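Wednesday, weighing table

Back at the bench after lunch. Nister still hadn't sent the replacement drain hose so the sink was out, which left me the whole afternoon for the table. Good, it needed it!

Kraft paper first. We're on the wide roll from Dhillon now and I like it much better than the white stuff — it lies flatter, and a pencil mark shows up without having to press. Creases a bit where it was folded over the edge, I don't care.

Then tape. Blue, long runs across and down, a center line top to bottom, and the side lines slanting outward as they come toward you. I ran short on the lower cross line and pieced it together from offcuts, so it has little gaps in it. Wrinkles here and there too, and some of the ends are frayed. If anybody wants it prettier, the tape is in the drawer under the window. The scale goes on the center line with the buttons toward the top of the table. 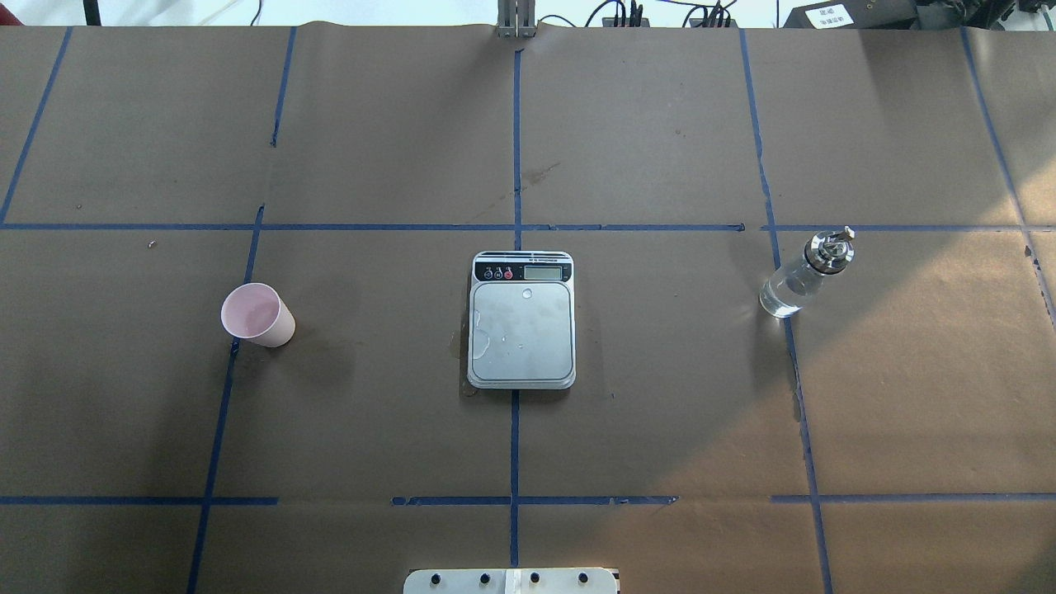 Merja Nurmi: Fine by me, but please don't re-tape the lower line before Hevent is finished. I've been writing panel positions down against it and I don't want two versions of the table in one notebook. Gaps are OK. Also, can we agree the scale gets checked every morning and not just when somebody remembers?

OK, agreed on both. Tape stays as is until December at least. For the morning check: the brass weight from the Vurnska box, three readings, write all of them down, even the one you don't like. I did it today before lunch and got 20 g each time, so no complaints.

Small pours next. The pink plastic cup goes on the platform, tare with the cup on, then pour. I keep wanting to tare first and subtract the cup afterward (old habit from the other lab) and I always fumble the arithmetic, so from now on the cup goes on before anything gets zeroed. Cup toward the middle of the platform, please. The clear bottle with the silver cap is the one for this — only fill it a little, it's easier to judge the last bit when there isn't much in there.

Paper has a torn patch by the lower left corner of the scale, and there's a dark smudge in the upper center. Leaving both until the next change of paper. Nkechi Lawal wants 8 pours per cup for Hevent, and I said yes before thinking about how long that takes, oh well.

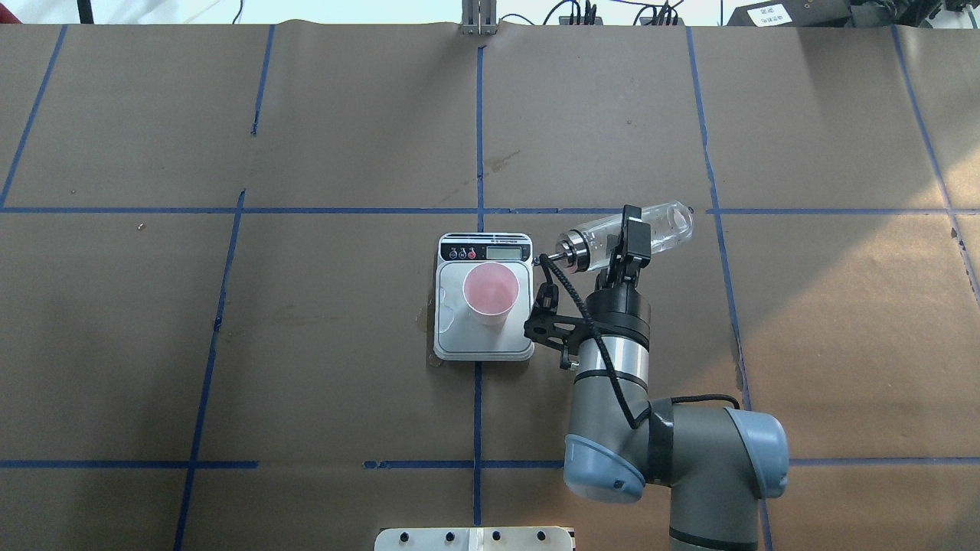 To do

- order blue tape, two rolls
- chase Nister about the hose again
- ask Nkechi whether the lid goes back on between pours
- new batteries for the scale, the spares are in cabinet 381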